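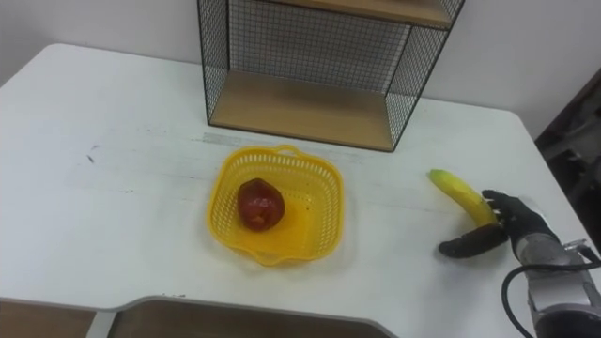

Keeping fruit and veg going a bit longer

I used to throw away a shocking amount of fruit. Then we moved to Minholm, where the nearest decent greengrocer is a bus ride off, and I started buying a fortnight's worth at a time and had to learn how to look after it. These are the things I do now. Some I got from my mum, some from Snežana Bošković, who ran the Wolden market stall I used to go to, and a few I worked out by ruining things.

Bananas

Keep them away from everything else. They give off a gas as they ripen and it brings on whatever is sitting next to them, so a bunch in with your pears means soft pears by the end of the week. I buy mine in two lots if I can, some yellow and some still properly green. Wrapping the stalks in cling film is meant to help. I did it for most of a year and couldn't see much difference, so I've stopped bothering.

If you do put them in the fridge the skins go a horrible brown but the insides are fine for days. Once they're spotty I peel them, break them into chunks and freeze them on a tray before bagging them up (freeze them whole in their skins and you will be fighting them with a teaspoon, trust me).

Apples and plums

Apples want to be cold. Mine live in the bottom drawer of the fridge and come out a few at a time. In July, when the kitchen gets hot by mid-morning, I don't leave any out at all.

Plums are the other way round at first. Let them soften in the kitchen, then chill them the moment they give a little when you press near the stalk. If they've gone past that, stew them! My usual is 630 g of plums, stoned and halved, with 50 g of sugar and a splash of water, lid on, low heat, until they collapse. It freezes well and it's lovely on porridge.

Berries

Don't wash them until you want to eat them. Tip them out of the punnet, pick out anything furry and put the rest in a box lined with kitchen paper, lid slightly open. Raspberries still only get me two days, three if I'm lucky.

Potatoes and onions

Dark, cool and not together. I have the potatoes in a paper sack under the stairs and the onions hanging by the back door in an old pair of tights - ugly, but the air gets round them. Knot the tights between each onion and you can snip one off from the bottom as you need it. If your potatoes are sprouting a bit, rub the sprouts off and use them soon. If they're green, bin them.

Salad and herbs

Lettuce goes in a tub with a sheet of kitchen paper on top, and I change the paper when it feels damp. Parsley and coriander stand in a glass of water in the fridge door with a freezer bag over the top. Basil hates the fridge, so that one stays out on the windowsill.

Lemons

A sealed bag in the fridge, every time. They last for weeks like that and they're still juicy at the end. Left out on the side mine used to go like golf balls.

Cleaning whatever you keep it in

This is the bit I skipped for years. One mouldy satsuma leaves spores behind, and the next lot of fruit goes off twice as fast. Bowls and boxes get hot soapy water whenever they're empty. Anything with holes or a weave needs an old toothbrush, then a wipe over with white vinegar and a good dry in the air before it's filled again. The fridge drawers I do once a month, when I remember.

I tried a few storage boxes with vents in the lid and the Bonwood one was all right, though an ice cream tub with the lid propped open did the same job for my lettuce.

Next time I'll write up freezing runner beans - Damir Berisha emailed to ask whether you have to blanch them first. I do, for two minutes, but I know people who don't.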